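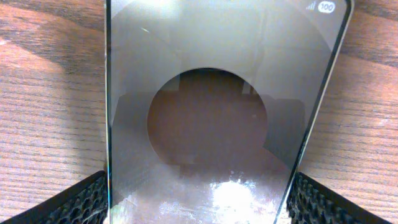 Maximiliano Cáceres would tell you the job got more interesting the day he stopped doing the boring half of it. He has worked the phone bench at Zurnden for 14 years, and when I asked if the arms had made him feel smaller, he laughed at me for a good while.

"Smaller? I used to pick up the same phone, turn it, put it down, pick up the next one," he said. "On a busy day that was 300 phones. My wrists knew every one of them!"

Zurnden checks and grades used phones, and the handling now goes to a system the crew calls Vik. Two black fingers with bumpy pads take a phone from either side, low down near the base, and hold it upright with the screen lit. It's a lovely thing to watch – so careful, and so completely unbothered by the clock.

Cáceres still makes the call on the grade. Smudges, he says, are where people beat machines every time.

"A greasy thumbprint under a ceiling light can look terrible. You wipe it, it's gone. A scratch stays. I know which one I'm looking at before I've finished looking. Vik has to be taught, and guess who teaches it?"

That teaching is the new part of his week. He writes down the phones that give the grip trouble, the slim ones mostly, and sends his notes over to the Dovthorpe shop, where 23 people are learning the same setup. He went there in December to help them start and came home full of ideas (he wants softer lights, and a stool that fits him).

Did everyone take to it? No, and he was quick to say so. Two people from his old row asked to move to packing, and he misses the talk. "The bench is quieter. We used to argue about soccer all day with our hands full. Now I have to walk over to somebody."

So he walks over. He also goes home without the wrist brace he wore for years, and he has started taking evening classes in repair.

"Ask me again when I can change a battery faster than my teacher," he said, and went back to check a phone.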